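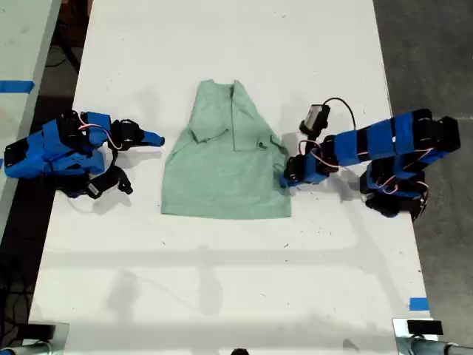 Bon, je me lance dans un petit fil sur le match d'hier soir, parce que je suis rentré de la patinoire à minuit passé, que je n'ai pas dormi, et que ma famille en a assez de m'entendre refaire la deuxième période au petit-déjeuner. Prenez un café, ce sera un peu long (comme toujours, vous me connaissez).

Pour ceux qui n'ont pas suivi : Trilden recevait Dendine, notre voisin de vallée et bête noire depuis des années. On restait sur une défaite chez eux, vilaine, avec un but encaissé à la dernière minute. Autant dire que l'ambiance était déjà bien chaude à l'échauffement !

2 276 spectateurs. Je le note parce que l'annonce au micro m'a donné des frissons. Pour une soirée de décembre, avec la route du col à moitié bloquée par la neige, je trouve ça magnifique. J'ai croisé des gens que je n'avais plus vus au bord de la glace depuis l'ancienne patinoire.

Premier tiers : rien de très joli, il faut le dire. Beaucoup de dégagements interdits, des passes dans les patins, et une glace qui m'a semblé lente (elle l'est toujours un peu quand il y a eu la séance publique l'après-midi). Mais on a tenu. Notre troisième ligne a fait un boulot énorme en échec-avant, des présences courtes, très courtes, et le forfait de notre meilleur centre s'est moins senti que je le craignais.

Parce que oui, il y a les blessés, et j'en parle vite pour qu'on n'y revienne plus : une épaule, un genou, et le gardien numéro un toujours ménagé pour son aine. Le club espère le retrouver pour le prochain match à domicile. Moi j'espère surtout qu'on ne le pressera pas, on a déjà vu ce que ça donnait l'an passé avec notre défenseur droitier, revenu trop tôt et reparti à l'infirmerie au bout de deux semaines.

Et puis il y a le gamin dans les cages ! Formé ici, je l'ai vu débuter en U9 avec des jambières plus larges que lui. Il s'est tapé une double infériorité en plein milieu du deuxième tiers, il a sorti la mitaine sur un tir de l'enclave, et tout le virage s'est levé d'un coup. Je ne sais plus très bien ce que j'ai crié mais je n'ai plus de voix ce matin.

2-2 après quarante minutes, donc. Les deux buts de Dendine viennent de la même chose, un adversaire oublié au second poteau sur une mise au jeu perdue dans notre zone. Ça fait un moment que ça dure, cette histoire de mises au jeu à gauche, et je pense que le staff le sait aussi bien que nous. Sans notre centre habituel, évidemment, c'est plus compliqué.

La troisième période, je l'ai passée debout, la main sur l'épaule de mon voisin de siège (qui supporte très bien, merci à lui). On a poussé, poussé, on a touché le poteau, on a eu un avantage numérique franchement mal joué où personne ne voulait tirer. Tirez, les gars ! On vous aime, mais tirez ! Et la sirène a retenti, toujours à égalité.

Prolongation à trois contre trois. Je suis partagé sur la formule : c'est spectaculaire, ça ouvre des boulevards partout, mais à mon âge le cœur fatigue. Notre capitaine récupère un palet à la bleue, temporise, fait le tour de la cage une fois, revient, et trouve au deuxième passage une lucarne que je n'avais même pas vue depuis ma place. 3-2. J'ai renversé mon vin chaud sur mes chaussures, aucun regret.

Il faut que je dise un mot de lui, d'ailleurs. Il en est à 246 matchs sous notre maillot. À une époque où la moitié de l'effectif change chaque été, ça me touche beaucoup. Il est resté presque une demi-heure après la douche pour signer des écharpes aux petits de l'école de hockey, alors qu'il boitait un peu.

Un mot aussi pour les supporters de Dendine, venus à deux cars malgré la météo, qui ont chanté jusqu'au bout et applaudi notre gardien à la sortie. On se chambre toute l'année, mais c'est chouette, les derbys comme ça.

La suite maintenant : déplacement à Lysenko, grande glace, équipe qui patine très vite, et on n'y a rien ramené depuis un bail. Je signerais tout de suite pour un point. Si on perd le moins de palets possible entre les deux bleues, on peut les embêter, surtout que leur jeu de puissance a l'air en panne ces temps-ci.

Côté pratique, on organise du covoiturage pour y aller, départ du parking de la salle Coker à 15 h 30. Il me reste deux places dans ma voiture, côté fenêtre pour la première personne qui m'écrit. Je préviens, je parle de hockey tout le trajet, aller et retour, et il y aura du cake au jambon !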